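My grandmother's words for sleep

I moved to Mullmont in June, with two suitcases and a box of dictionaries which I never open. Before this I lived in Sastbridge, and before that in the town where I was born, where my grandmother still keeps her house. I want to write today about sleep, and about the words we have for it, because for the last months I sleep badly and so I think about it a lot.

In my language there is a verb for the kind of sleep you do by accident, in a chair, with your shoes on. English has "doze" and "nod off", and I like them both, but they are too light. Our verb has some shame in it. If you say it about a guest, the guest should apologize. My grandmother used it only for my grandfather, and always in the past tense, when he was already awake and could defend himself.

There is also a word for the first sleep of the night, before you turn over for the first time. She believed this was the only sleep that counts. If a child woke up during it, you had to give warm milk and begin the whole evening again, with washing the face and everything. I remember standing at the basin at eleven at night, very offended, while she poured water over my hands.

When I came to Mullmont I rented a room above a bakery called Papadakis. Everybody told me that it would smell wonderful, and it does, from two in the morning. The ovens start, then a door, then somebody drops a metal tray. I bought ear plugs. I moved the bed to the other wall. My neighbor Zoia Hnatiuk, who has lived in this building much longer than me, gave me her advice on the stairs: go to bed at nine, get up with the bakers, and sleep again after lunch. "You have two nights," she told me. "Use both of them."

I thought she was joking, but I tried it for a week. The first night I was lying there at nine with the sun still in the curtains, feeling like a child again. By the fourth night my body understood what I wanted from it. I got up when the tray fell, made tea, answered letters, and read 30 pages of a novel that I was carrying around since winter. Then at two in the afternoon I lay down again on top of the covers.

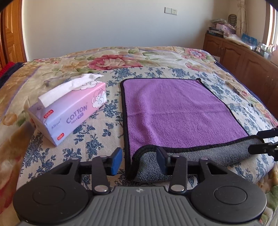 The afternoon sleep is a different country. The dreams are short and very clear, and they use whatever sounds come from the street. Once I dreamed that I was on the bus number 41, which goes from the market to Erurell, and the driver was calling out the stops in my grandmother's voice. I woke up and a woman was really shouting outside, about parking. I was a little sorry that it was not the bus.

I called my grandmother to tell her about the two nights. She was not surprised at all. In her village, she said, in hay season everybody slept like this, and only people in offices thought that a night must be made in one piece. Then she asked if I was washing my face between the first one and the second one. I said yes. I was lying, but since then I do it.

There is a small notebook where I collect these words, hers and the English ones. On page one I have "catnap", which I first understood as stealing a cat. I have "sleep in", "sleep over", "sleep on it" and "sleep through", and I still have to stop and think before I say any of them. A colleague once told me she would sleep on my proposal and I went home quite worried. At the moment there are 219 entries, if I count the ones that my grandmother probably invented herself. She denies this, but I asked two cousins and they never heard the word for "sleep that you do only so that you don't have to talk to the visitors".

I don't know if I will keep this schedule. My work is changing in autumn and I will have to be at a desk after lunch, with my eyes open. Zoia says that I can move the second night to five o'clock, but then I think it would not be a second night, it would be only tiredness. Also there is the question of friends. It is hard to explain to people that you can't come for dinner at eight – they look at you as if you are ill, or have a baby.

If your language has a word for some special kind of sleep, please write it to me in the comments, with the pronunciation if you can. I would especially like to have one for the moment when you wake up before the alarm and see that there is still an hour left. My grandmother says there must be a word for this, and she has promised to ask her sister.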